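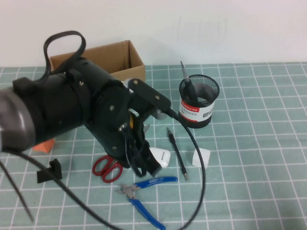
**Ticket 159 – Presale codes rejected, Oksanen benefit night**
Status: open
Reported by: Rosalía Garrido
Assigned: Valtteri Peltonen

**5/1/18, Rosalía:** Fans on the Holtik mailing list say the presale code gets "not valid for this show." I have 51 emails. The door split goes to the youth band program, so every lost sale hurts.

**Valtteri:** Code works for me. Are they typing it with a space at the end?

**Rosalía:** All 51 of them? I doubt it. I pasted it straight from the newsletter and got the same error.

**Valtteri:** Cleared the cache on the ticket page. Should be fixed.

**Rosalía:** Still broken. What was the cache supposed to have to do with it?

**Marjatta Heiskanen:** The room holds 500 and the presale was meant to have its own block. Did anyone check that the block exists? Bulow set up the seating, and last February they told us a show was "live" when it had no floor tickets.

**Valtteri:** Block exists. It's tied to the early set, and the newsletter links to the late one. My test used the early link.

**Rosalía:** So it never worked for anyone but you.

**Valtteri:** Moved the code to cover both sets. Please retest.

**Rosalía:** 2 orders went through. I'm not closing this yet – I want to see the confirmation emails show the right door time first.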